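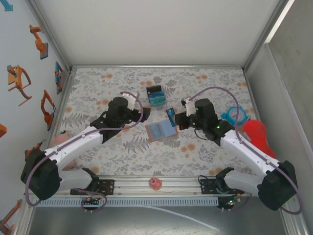

A tablecloth, a clock and a place for the small stuff

The owner of the Wuyts shop in Plultomville has been selling table linens and household goods for most of a working life. Ask what people get wrong about a table and the answer comes quickly.

"They buy the cloth last," the owner says. "They've got the table, the chairs, the lamp, and then they come in on a Saturday and want a cloth that fixes everything. A cloth can do a lot. It can't do that."

We talked in the back room of the shop, between shelves of folded stock. The subject was the everyday table, the one that gets used for reading, homework, bills and whatever comes out of a coat pocket at night. The owner has strong views on it and was happy to share them.

The first is about pattern. Plain white cloths sell well in January, the owner says, and by spring the same customers are back asking how to get coffee out of them. A light ground with a gray leaf print is a safer choice. Ferns and sprigs in gray, with a few small peach or orange blossoms, will sit under almost anything.

"Gray leaves don't fight with a book or a clock. The blossoms give you a little color, and if you spill a bit of tea you may not find it for a week. I have one like that at home. My sister says it's old-fashioned. She also borrows it."

The shop's own leaf print is sold under the Badeck name and comes in two weights. The heavier one hangs better and costs more. The owner recommends the lighter one for a table where people write, and says to pull it tight and smooth it from the middle before anything goes on top.

Then there is the question of what stays out. The owner's rule is four things on an everyday table, and everything else goes somewhere with a lid. An open book is allowed. So is a clock.

"I like a real alarm clock on a table. Light blue, white face, something you can read from across the room. Kids learn to tell time from it. Put it to one side so it isn't in your way when you're reading."

And the toys? The owner laughs. There were two children in the house once, and the table was never free of plush animals.

"I gave up on that. One soft toy is fine. A red one even looks good on a gray print. What I can't stand is pens and rubber bands and batteries all over the place. Get a little box. It doesn't have to be fancy. Mine is an old one from Ekance, the lid is scratched, and it has been on that table longer than the cloth has."

The box matters more than people think, according to the owner. It should be small enough that it fills up and has to be emptied. Set it toward the back, where a hand can reach it but a sleeve won't catch it. Open trays are all right for paper, less so for small parts, which roll out the first time somebody moves the tray.

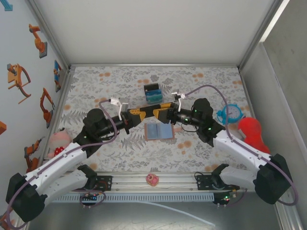 How often should an everyday tablecloth be washed?

Every two weeks is enough for a table used mostly for reading and paperwork. Wash it sooner if people eat there. Shake it outside first, use cool water, and hang it while it's still damp so the creases drop out.

On ironing, the owner is less strict than you might expect. A cloth for guests gets ironed. A cloth for homework gets folded over the back of a chair and smoothed by hand. Starch is a waste on a print, and it makes the edges stick out where people catch them with their knees.

Size is the other thing customers ask about. The owner keeps a tape measure on the counter and sends people home with it if they haven't measured. For a small table pushed against a wall, the back edge needs almost no overhang. The front can have a few inches. More than that and somebody will drag the whole thing off when they stand up.

"I had a man who bought an 85-inch cloth for a card table. He told me he'd just fold it under. I sold it to him, and he brought it back the next day and bought the right one."

The everyday cloths are kept on the left as you come in, with the boxes and clocks on the shelf underneath. Remnants are in the basket by the register and are priced by the piece.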